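Robot for the washrooms, what happens to the cleaning hours?
Workplace and facilities board > Cleaning and caretaking
Page 1 of 1

hanane_sq
Posts: 29
Hello all. I am Hanane Sqalli, I supervise the cleaning in a building with offices and a small guest part. First I excuse my English, I learned it late and mostly from work papers.

Our building is managed by Udunico. In June they told us that a two-armed robot will take a part of the washroom work. The machine is from Harkitz. For the moment it is in the planning stage: the rooms are modelled in the computer and the robot practises there, and the supervisors can log in and look at the runs. They asked me to write down what the work is, step by step, so that the tasks can be put in order. I have done this for 13 tasks and I am not finished.

What I would like to know from you is not about the technology. I want to know what changed for the people. Did they lose hours? Did the work become better or more boring? Who answers when a room is not clean, the person or the machine? My team asks me these things every morning and I do not want to give them an answer that I have invented.

mopbucket_ray
Posts: 1000
Hi Hanane, your English is fine, better than half of us.

We had floor scrubbers that drive themselves at my last place. Not the same thing, no arms on them, but I can tell you what happened with the hours. The first half year nothing. Then two people left and they were not replaced. So no one was sacked and the management could say so, but the work of those two was shared out between the rest of us, and the scrubber did only corridors. My advice is get it in writing now, before the thing arrives, what happens when somebody leaves.

Odham_Nights
Posts: 300
I disagree a bit with Ray. I work nights in Odham, in a building with the same kind of scrubbers, and my back thanks them. I am 58. I was pushing a heavy machine for four hours a night and now I do desks, glass and kitchens. It is lighter. I also lost the one part of the night when I could think my own thoughts, so there is that.

Washrooms are another story though. I will believe in a robot for toilets when I see one get behind the pan.

hanane_sq
Posts: 30
Thank you both. Ray, I have written down your point about people who leave. I will bring it to the next meeting, it is at 3 in the afternoon and I have ten minutes to speak.

I will tell a little more about how the preparation goes, because some of you may get the same request.

You are asked to write the task as if for a person who has never been in a building. This is harder than it sounds. I wrote "check the floor, then clean the toilet and the basin". The planner, Hala Kabbaj, sent it back with questions. What is check? If there is something on the floor, do you pick it up or sweep it? Before or after the basin? I have done this work for many years and I had to stand in a washroom with a notebook and watch my own hands. 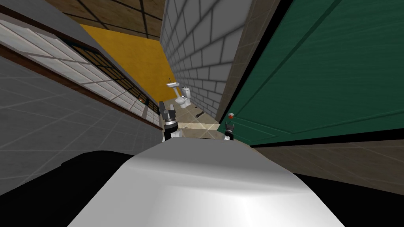
One question was about how to come in. A cleaner looks at the floor from the doorway before she takes one step, and she decides in a second if it is a job for the brush or for the mop. I did not have this in my list at all. When I told it to the team, Fatiha laughed and said of course, everybody knows this. But it was not written in any of our papers, also not in the papers we give to new people. So one good result is already there: our instructions for new colleagues are much better than before.

The bad result is that two of the older women now feel watched. They say, we explain the work so well that we explain ourselves out of it. I do not know how to reply to them.

tessellate
Posts: 212
I plan this kind of work (for a different company, nothing to do with yours) so take my view with that in mind.

Your older colleagues are not being silly. The knowledge they give has a value and they should get something for it. On one of our sites the people who wrote the task lists were paid at a higher grade for those hours, and two of them moved on to checking the machine's work. It did not happen by itself. Somebody had to ask.

On the technical side, in practice runs the rooms do not have to be your rooms. They can be put together in many shapes, with odd doors and long corridors, and the robot has to cope. So do not worry if what you see when you log in does not look like your building. Worry if the task list is wrong.

mopbucket_ray
Posts: 1001
"Somebody had to ask" is the whole problem. Why is it the cleaner who has to ask? The firm knows very well what it is getting.

And "checking the machine's work", sorry, I have seen that job. You walk behind it with a tablet. You get the blame for what it misses and no credit for what it does.

tessellate
Posts: 213
That is fair for some sites. It was not like that on ours, but I accept that I saw it from the office side.

Odham_Nights
Posts: 301
Ray, you make it sound like the old way was good. I have done toilets with a bad knee and a supervisor with a stopwatch. If a machine takes the kneeling and I keep my hours, I will make it a cup of tea.

The question for me is the same as Hanane's: if I keep my hours.

kitchen_porter_jo
Posts: 44
Can I ask something simple. Who cleans the robot? If it does toilets and then goes along the corridor and into the next place, those hands have to be washed or changed. With us, a cloth for the toilet never touches the basin, we have colours for it. Does the machine have colours?

hanane_sq
Posts: 31
Jo, this is a very good question and I have it now as number one on my page. In our house it is red for toilets and yellow for basins. I wrote the colours in the list but I wrote them for cloths. I did not write anything for the grippers. I will ask Hala.

And if a person must clean the robot every day, this is also hours, and they should be in the plan with a name beside them.

lurker_in_sales
Posts: 6
I am from Sales, not cleaning, I only found this thread by searching. We had software put in that answers the easy customer mails. What changed is that only the angry ones come to me now. The easy ones were my rest between the difficult ones. The number of mails per person went down and everyone is more tired. Maybe it can be similar for you: if the machine takes the easy rooms, your team has the bad rooms all day.

Odham_Nights
Posts: 302
That is exactly what I tried to say with the corridors and could not find the words for.

hanane_sq
Posts: 32
I come back after the meeting, as I promised to some of you by message.

About the hours: Udunico agrees to write that no contract is reduced during the trial. They did not agree about people who leave. They say it is "too early". Ray, I heard your voice in my head when they said it. I asked that it stays on the agenda with my name, and this was accepted.

About the grade: the hours for writing the lists will be paid at supervisor level for the two colleagues who help me. It is not much money, but they were pleased. One of them, the one who was most against, has corrected my list in four places. She was right in three of them and we are still discussing the fourth (she wants the mirror first, I want the mirror last).

About the grippers: Hala did not have an answer ready. She said honest that nobody had raised it from our side, and that she will ask Harkitz how the fingers are cleaned between the toilet and the basin. Until there is an answer, the basin stays out of the robot's list and stays with us. So Jo, your question has changed the plan of a building you have never seen.

About the easy rooms and the bad rooms: I explained it and they looked at me a long time. They asked for figures. I do not have figures, so I will let the team note for each room if it was easy, normal or bad, for one month. If somebody here has a form for this, please send it to me. Mine has too many boxes.

mopbucket_ray
Posts: 1002
Well done on the hours. Keep pushing on the leavers, "too early" turns into "too late" quicker than you think. I have a one-page form from the old place, will send it tonight when I am home.

And mirror last. Always.

kitchen_porter_jo
Posts: 45
Mirror first, otherwise you drip on a clean basin.

Odham_Nights
Posts: 303
Mirror first, Jo is right. Ray, send me that form also please.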